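How loud is our school? A noise survey of the Custden site

Project report, Apr 5, 2022

We picked noise because everyone in our year moans about the dining hall, and we wanted to find out if the moaning was fair. It was! We borrowed a Wada sound meter from the physics store and took 644 readings in 8 places, from the library to the bike sheds, starting in October when the windows were mostly shut.

Each reading lasted 40 seconds and we wrote down the average, plus anything odd that happened (a dropped tray, a fire door, one very cross seagull). Getting the timing right was harder than we expected, and our first week of numbers had to be thrown away as we'd left the meter on the wrong setting. 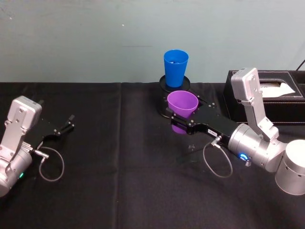

Why did we use the average and leave out the loudest moment? One dropped tray can send the peak sky high, and the average tells you much more about what it's like to sit there for a whole lunch break.

The dining hall came top by a long way, with the sports hall second. The big surprise was the corridor by the music rooms, which was quieter than the library at lunch! We think the carpet and the low ceiling help a lot, so we'd love to test that properly with some carpet offcuts and a speaker.

We typed everything into a spreadsheet and drew the charts from that. The map with the coloured dots was the most fun part of the whole project and it's now up outside the Tromora block.

If we did it again we would take readings at the same minute in every place, which means more meters and more people. We'd also ask pupils to rate the noise themselves before showing them our results.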